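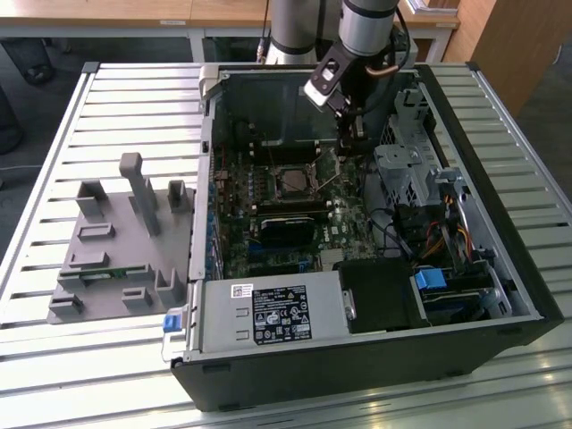
Desktop case on the slatted table, side panel off. The Dell name is on the board, right of the black part under the socket.

News from the Vilport workshop: the old computers from Drenstead

September 21, 2021

Many of you have asked me what became of the computers which came to us from the college in Drenstead. The answer is that they are still with us, but they are becoming smaller every day. The delivery was 46 machines, mostly desktop towers, and with them a number of servers that were not on the first list. I was glad for the servers, even if my back was not. They are long and heavy and the edges of the metal are not kind to the hands.

We have now opened 18 of the machines. I had hoped for more at this date, but I do not want to hurry the work. A processor which is taken out well can be used for years again, and one which is taken out badly is only a small piece of scrap.

For those who are new on our list, I will tell in which order we do it. The tower is laid on its side so that the board is facing up. The side panel comes off first, and we keep the panels together by the wall, with the screws in a cup. Next we look where the cables go. In the desktop models from this college there is a bundle in many colours near the drive cage, and it likes to catch on everything. I move it away to the side before I do anything in the middle of the case. After this we take off the cooler, and then one can see the socket with its metal frame and its lever.

The cooler is the part where people lose their patience. The old paste between the cooler and the processor has become like dry glue, and if you pull straight up you can have an unpleasant surprise. Please turn the cooler a little to the left and a little to the right, and wait. If it does not want to come, leave it and go to the next machine. I have left one overnight and it came off in the morning with almost no force.

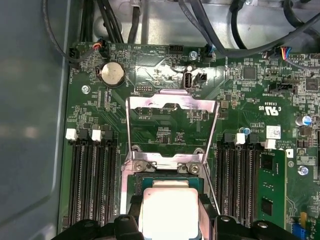

With the servers it is the same principle but with less room for the fingers. The memory slots stand close to the socket, and the latches at their ends are easy to break when they are old. I now take the memory out before I begin with the processor, also when there is only one module left in the machine. You push down the latch and the module lifts itself a little, and then you hold it by the two short ends. We put each one in a separate bag. Please do not put two in the same bag to save bags. We have 400 of them, it was a full carton, and I cannot imagine that we will finish it this year.

Then comes the lever. It must be pushed down and a little out to the side, and it will go up with more energy than you expect, so keep your face away. The load frame is then opened upwards on its hinge and must be fully up before you reach for the chip. Lift the processor straight. If you lift it at an angle, you may bend something in the socket, and such a board is finished for us. This has happened with three boards until now. One of them was mine, and I have written it in the book like the others.

Glenys Sowerby has made new labels for the trays, and I want to thank her for this because my handwriting was a problem for everyone. On each label there is now a place for the machine number, the type of processor and the initials of the person who took it out. The type is printed on the metal top, but often it is hidden under the paste. Clean it with a soft cloth and a little alcohol, from the outside to the middle, and turn the cloth to a clean place each time. Do not scratch it with a tool. A wooden stick is permitted for the thick parts.

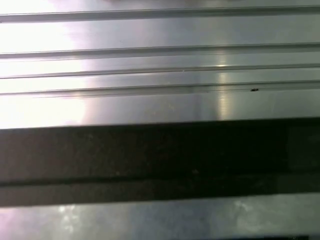 Some words about order in the room. At the end of the evening all surfaces should be wiped down, with a dry cloth first and after with a damp one. The very small screws from the socket frames are looking for every gap where they can hide, and I have found them in my shoes at home. If you drop one, please stop and search for it before you continue. A loose screw under a board can make a short circuit when someone tests it later, and then we lose a good part for a thing that weighs nothing.

The same is valid for food. Tea is welcome in the corridor, where the chairs are. I know that it is cold there in the mornings, and I have asked about a heater.

Protex has sent us new gloves in two sizes. The grey ones are thin and good for the boards. The thick ones are for the cases and the chassis. I ask you not to mix them, and not to use the thick ones for the processors, as you feel nothing through them.
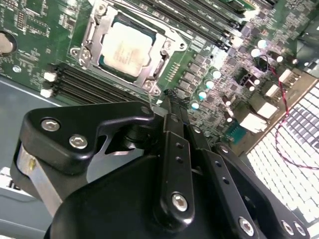
The next question is what we keep from the server boards after the processor and the memory are gone. In Grønli, where I learned this work, we sent the whole board away to the metal dealer at once, and a lot went with it that should have gone another way. In Vilport I would like us to be more careful. The round battery, for example, sits near the left edge on this board, a good distance from the socket, and it is easy to forget it when all the attention is on the processor in the middle. It has to come out before the board goes in the scrap crate. Press the small clip at the side of the holder, let the battery come up, and put it in the battery tin with a piece of tape over it. The same goes for the desktops, although there you may have to search a little longer.

The empty boards go in the green crates, standing on their long side and not lying one on the other. Cables go in the sack. Drives are not for us to open. They stay in the locked cupboard until the college has signed the paper for them, and if you find a drive in a machine which should have none, please tell me the same day.

We still need the following things, if somebody has them at home and does not use them: small screwdrivers with a cross head in good condition (the worn ones destroy the screws), a table lamp with a long arm, egg boxes for the screws, and clean cotton cloths. Old T-shirts are very good when the buttons and prints are cut off.

The list for October hangs beside the door and you can also write to me if you want your name on it. Mornings are quite full, afternoons have many free places. You do not need any experience with computers, but please bring your reading glasses if you have them, and tie back long hair.

The tested processors will be offered first to the school in Drenstead and afterwards to our readers. I will put the list of types in the next newsletter, with the prices.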